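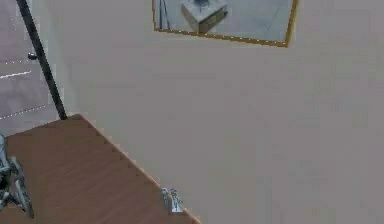 Notebook, November, simulator week

Written up after the club session, kit packed away, still grinning a bit. Aksel Steinarsdóttir is running the Putetti side this term and I'm on the scene files and the practice scoring, so most of what follows is scenes and scoring. Shout if any of it is wrong.

The big thing: the whole room loads in Ruchti now! Wall, floor markings, the table with its wood texture, the pole past the far corner, the mirror with the gold frame, all from one scene file. Last session we had to open the room and the arm separately and then drag one into the other, and every single time somebody dropped the arm through the table top. Now you press load, wait, and it's there. I cheered. So did the two year nines at the next desk, though I think theirs was about something else.

The mirror works as well, which I wasn't expecting on the club laptops. It gives a proper reflection of the other part of the room, grey box and all. It does cost us speed. With reflections on, the slow laptop drops to 10 updates a second and the arm goes all treacly. With them off it sits happily at 40. For practice runs turn them off, for the Flelholm heat they have to be on, so everybody needs at least one full go with them on before then or it will feel like a different arm.

Why the mirror matters

The Flelholm rules say the room may contain "distracting surfaces" and leave it at that. Aksel's reading is that they want to see if our finder gets fooled by a reflection, and I think she's right. Our finder at the moment looks for pale grey blobs of a certain size against whatever is behind them. The little silver fitting at the edge of the table is a pale grey blob. The box in the mirror is also a pale grey blob, much bigger, but from far enough away, who knows. Tried it on the saved views and it picked the mirror box twice. Lovely result, really, much better to find that now than on the day.

Two ideas on the board:

Aksel's idea: only accept blobs that touch brown. The fitting is right on the table's edge, so one side of it should have wood next to it. Simple and quick, and I like it a lot. The worry is that part of the fitting is against the grey, and the wall is so close in colour to the metal that the blob leaks out into it. You can see it on the mask, a sort of comet tail going off to the right.

My idea: work out where the table is first and throw away everything outside it, with a small margin for things that hang over. Slower to write. Needs the table corner, and the corner is nice and sharp in this view so I think it can be done.

We're going to do Aksel's first and mine if there's time. (There will be time. I'll make time.)

The table edge

Spent ages on this. The edge of the table comes out as little stair steps at our picture size, and the line finder was reading each step as its own tiny line. Got 55 lines for one edge, which made everyone laugh. Blurring the picture before looking for lines brought it down to 2, one for the top of the wood and one for the lighter orange band along the side, and that is exactly what we want. Blur setting is saved in the Urkex folder under edges, please don't change it without writing it in here.

Note for whoever does the floor: the white dashed lines are very fuzzy at this size and the blur more or less rubs them out. If we ever need those for anything, do them on the unblurred picture.

Viewpoint

The view we've been using only has a sliver of the arm in it, down the left side. Fine for the finder, the less arm the better. Hopeless for checking the grab, though, so we need a second saved view with the gripper in it before anyone starts on that. I've put an empty slot for it in the scene file. Suggest high up and turned further left, with less wall. We have a great deal of wall.

Arm

Didn't get very far with the arm itself. Reach test says it can get to the table edge, but the wrist has to come in from above and it stops just short if the elbow is down. Elbow up, no bother. The fitting has those upright prongs, and we had a good argument about whether to go for the prongs or for the body of the thing. Prongs are easier to see, body is easier to hold on to. Not settled. My vote is body.

Putetti scoring sheet: a knocked-off fitting counts as a fail, even if you pick it up again from the floor. Harsh but fair, and it's going to make that edge position very exciting.

For next time

Touching-brown rule in the finder, run on all the saved views (Aksel)

Second view for the grab, named properly this time (me)

One full go each with reflections on

Try making the wall a shade darker in a COPY of the scene, only to see if the comet tail goes away. Not for the heat, we can't repaint their wall.

Find out if Flelholm move the fitting between runs. If they do, the table mask idea goes to the top of the list.

Slow laptop needs its charger labelled, it went home in the wrong bag again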